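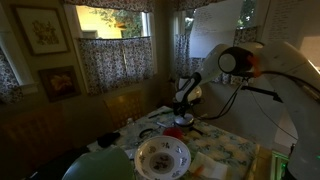

A table laid with the floral cloth, the white flowered bowl nearest.

Tallier Kitchen Things, data card and readme

Welcome, and thank you for taking the time to read this before opening the files. Tallier is a written catalog of ordinary kitchen and table things: bowls, cups, dishes, pots, lids, napkins, cloths, and the odds and ends that settle among them. It began as a list Mahtab Rezaei kept in a notebook when she was helping her aunt move house, and it has grown a good deal since then. The current release has 601 entries, all written in English, with household names kept in their own column where people gave us one.

What is in the folder

items.csv holds one row per thing. The columns are item_id, short_name, house_name, kind, color, pattern, goes_with, wear, kept_where and remarks. Most people only ever need this file.

sets.csv says which things belong together. A bowl and its saucer are two rows in items.csv and one row in sets.csv. A pot and its lid are treated the same way, even if the pot left the house years ago and the lid stayed.

words.txt is the list of words we agreed to use for shapes, edges, handles and patterns. Please read it if you plan to add entries. Deok-su Myung wrote most of it and will happily talk to you about the difference between a rim and a lip for as long as you have.

remarks_long.txt has the remarks that ran over 900 characters. They are mostly family stories and we could not bear to trim them.

How entries are written

Each thing is described as it sits on the table, by somebody who is looking at it while they type. We start with what it is, then the color, then the pattern if it has one. A plain white bowl is easy. A white bowl with small dark flowers around the rim and a bigger cluster painted inside takes two pattern entries, one for the rim and one for the inside, and the same person should write both so that the wording matches.

Tablecloths get their own rows. Roya Soltani argued for this early on and she was right — people look for a bowl by remembering the cloth it stood on, and a pale cloth with blue-green and cream flowers is a very good thing to be able to search for. Paper napkins and loose bits of paper are left out of items.csv unless the household asked for them.

If you aren't sure what something is, say so. "Small dish or lid" is a perfectly good short_name, and we have quite a few of those. Please don't settle the question by guessing, and please don't leave the row out either.

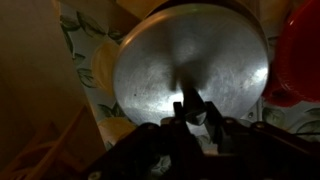

Lids gave us more trouble than anything else in the catalog, and 91 of the rows are lids. Many had lost their pots, a few had been moved to pots they were never made for, and one household (the Bagheri kitchen) kept them all in a single drawer that took Amirhossein Fallahi most of an afternoon. The kind column says "lid" and the goes_with column says what it covers, or "unknown." Wear on metal lids is written in plain words. For a big round gray one with a raised rim and a knob in the middle, we would put "smudged, faint circular scuffs" under wear and leave it at that. We used to grade wear with a number, and no two of us ever gave the same lid the same number, so the old grades have been removed.

Where the entries come from

Three kitchens supplied nearly everything: the Bagheri kitchen, the Sirkow kitchen and the one above the Flasetti shop. Abbas Safavi typed up the Sirkow entries in August, and his rows tend to be longer than the others, with more about handles. The Flasetti rows are short and were written after closing, in the hour or so before supper. Everyone who lent us their cupboards has read their own entries and had the chance to change them.

Things to know before you use it

Color words are the least steady part. "Mint," "pale green" and "light green" were all in use before words.txt existed, and around a third of the green rows still need to be gone over. Sizes are given as small, medium or large, judged against other things of the same kind, so a large cup is still smaller than a small pot. Metals are named only where the owner knew.

The kept_where column is true for the day it was written and probably no longer. Kitchens move about!

Adding or fixing entries

Corrections are very welcome, even tiny ones. Send the item_id and the new wording to Mahtab, who keeps the master copy, and add a line about why if it's a change to goes_with. New kitchens are welcome too, though please write to us first so that we can set aside a block of item numbers. Old item_ids are never reused. If a thing breaks or is given away, its row stays put and we add "gone" to the remarks.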